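Cullville Public Art Register – Artist's Rights Record Kit

Code: PAR-74
Sold by: Nodetska Arts Supply, Cullville
Availability: in stock, leaves the warehouse the next working day

The Artist's Rights Record Kit is a paper filing set for artists, councils and building owners who commission work for public places. It keeps the commission agreement, the attribution wording, the consent forms and the maintenance record together, so the people looking after a mural or sculpture in ten years can find out what was agreed at the start.

Many disputes over public art begin with a missing piece of paper. A wall gets repainted, a sculpture is moved to make room for a car park, or a plaque goes up with the wrong name on it. The owner says the artist agreed and the artist says they were never asked. The kit gives both sides a signed copy of the same forms.

What's in the box

One hard-cover binder, A4, four-ring, grey cloth finish
Commission summary sheets (20)
Attribution and plaque wording forms (20)
Consent forms for alteration, relocation or removal (30)
Condition and maintenance log, bound
Divider set, printed tabs
Two document sleeves for drawings and colour samples
Guide booklet, stapled

The consent forms are in duplicate. The top copy stays in the binder and the second goes to the artist. Each form asks for a plain description of the proposed change, who is asking for it, the date the artist was told and what the artist replied. There is room for a refusal as well as an agreement.

Paper and storage

All forms are printed on Derese acid-free paper, which takes ballpoint, pencil and most fineliners. Gel pens can smear on the second copy and are best avoided. The binder should be kept flat or upright in a dry cupboard. It isn't waterproof and shouldn't be left in a site office over winter.

The sleeves are clear and open on the long side. They hold folded A3 drawings, but not canvas or board samples. For those, see the Zinari sample box, sold separately.

Who it suits

Local councils with a small collection of outdoor works
Schools and libraries that have commissioned a mural
Private owners of buildings with painted walls
Artists who want their own record of each commission

Larger collections may find one binder isn't enough. A binder holds the records of up to 20 works if each has only one or two consent forms. Refills of every form are available in the same quantities as the original kit.

What it doesn't do

The kit is a record-keeping product and isn't legal advice. Moral rights law differs between countries, and the rules on how much notice an artist must get before a work is altered or taken down are not the same everywhere. The guide booklet explains the general ideas – attribution, integrity, consent – in everyday language and leaves space to note the local rules. If a work is already in dispute, talk to a lawyer before sending any of the forms.

The forms also don't transfer copyright. A signed consent covers only the change described on it. If the owner later wants to print the work on postcards or use it in advertising, that needs a separate licence.

Specifications

Binder size: 320 x 290 mm, spine 74 mm
Weight, packed: roughly 2000 g
Form language: English
Form size: A4 portrait

Ordering and returns

Orders placed before 2 pm are packed the same day. Unopened kits can be returned within 30 days for a refund, less postage. Opened kits can be exchanged if pages are missing or misprinted. Please keep the packing slip, as the batch number is printed on it. Councils and schools may order on account.

The booklet was last revised in March. Owners of the earlier edition can ask for the new one at no charge by quoting their order number. 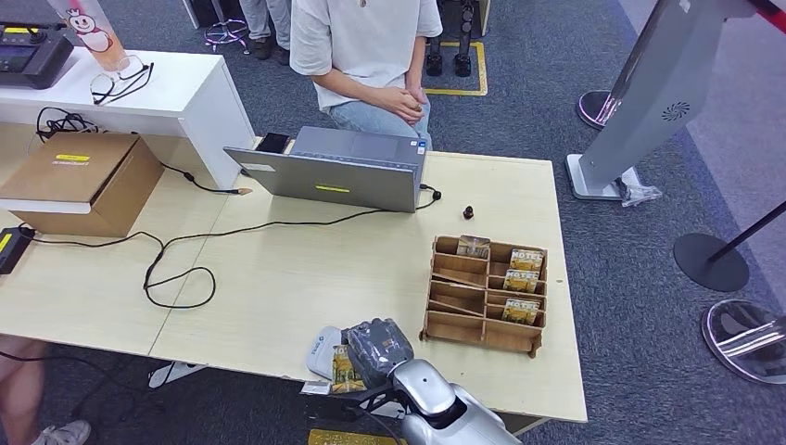
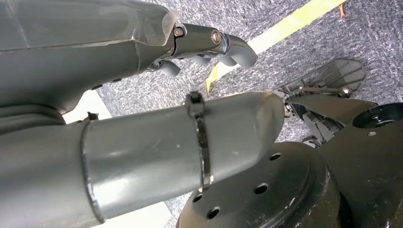
Compartment tray with packets on the table (first photo); jointed gripper over the carpet (second photo).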